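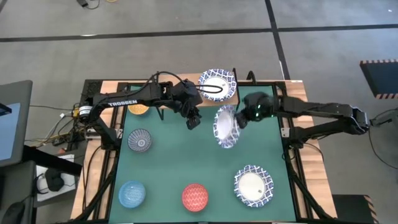
Kettani Tableware Handling Study
Progress report to Nevell, June
Prepared by Rhiannon Probert

Summary

The project is on schedule. We set out to collect 1,000 teleoperated episodes on the two-arm station at Skerkport and to train one policy on all of them. We have 492 usable episodes so far. A further 126 were dropped during review, mostly for late starts and missing joint data.

Work this period

Plates remain the harder class. The policy grips a plate at the rim and tilts it before lifting, as the operators do. It still lets go too early when a second plate lies close by. Trefor Rosser has shortened the action chunks to 24 steps, and early releases are down in the runs we have checked.

Bowls are going better. Emmett Mercado added a low shelf task, with bowls set on a small raised wooden platform near the far side of the mat. One layout pairs a bowl of golden-orange grain-like filler with a white lattice bowl. The gripper has to come down between the two without touching the wrong rim.

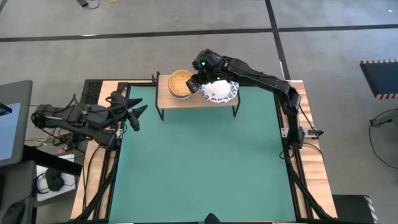
Next period

Finish the plate episodes, then retrain from scratch. Ffion Cadwaladr will run the comparison against the Witum baseline. We need a decision on the extra operator hours before that starts. No change to the budget is requested.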